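**Grustus facial steamer, reviewed for the shop page by Bastian Wegener**

We stock the Grustus because customers keep asking for it. I've used one at home since August, and I'd like you to read this before you put it in the cart.

The box says the steam "opens your pores." Pores don't have muscles. They can't open or shut. Warm mist softens the skin and loosens whatever is sitting on it, and a hot washcloth does much the same. The box also promises "visible glow in 12 days." I was pink after ten minutes and back to normal by lunch.

What I do like: the tank is easy to fill, the cord is long, and the nozzle tilts. What I don't like: the lid clicks even when it isn't closed, and the "nano" button makes no difference I could feel.

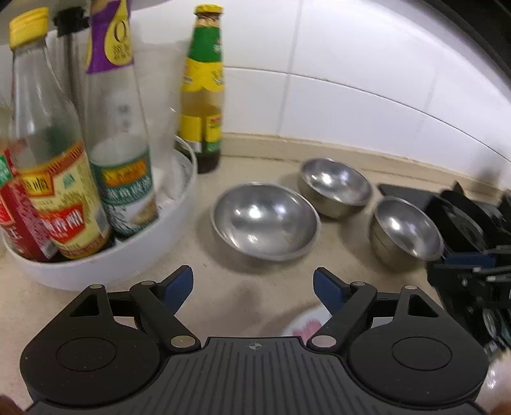
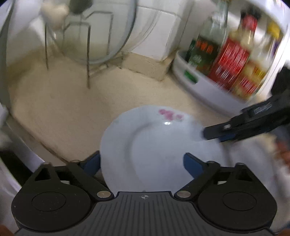 The sample sachet packed with it, Nerkari Radiance Mask, is a separate problem. It's a clay powder you mix with water, and the leaflet tells you to do this in a "ritual bowl" that Hamann will sell you for $19. Skip it. A white plate like the ones in both pictures will do, and if yours has pink flowers along the rim, so much the better. Mix it thick or it will run. I found the mask drying and a bit perfumed, and my colleague Kurniawati Simanjuntak, whose skin is oilier than mine, thought it was fine. Neither of us saw any radiance.

**Details**

- Tank: one fill, over 12 minutes of steam
- Settings: low, high, "nano"
- Use distilled water only
- In the box: steamer, headband, one mask sachet
- Item no. 2583

**Please don't use it if** you have rosacea, broken skin or a fresh sunburn. Keep your face well back from the nozzle. The leaflet's suggestion of daily use seems like a lot to me; once a week was plenty.

Returns are accepted unopened. Once the tank has been filled we can't take it back, so if you're on the fence, try the washcloth first. The older Urkton model is still on the shelf and costs less, with a lid that stays shut.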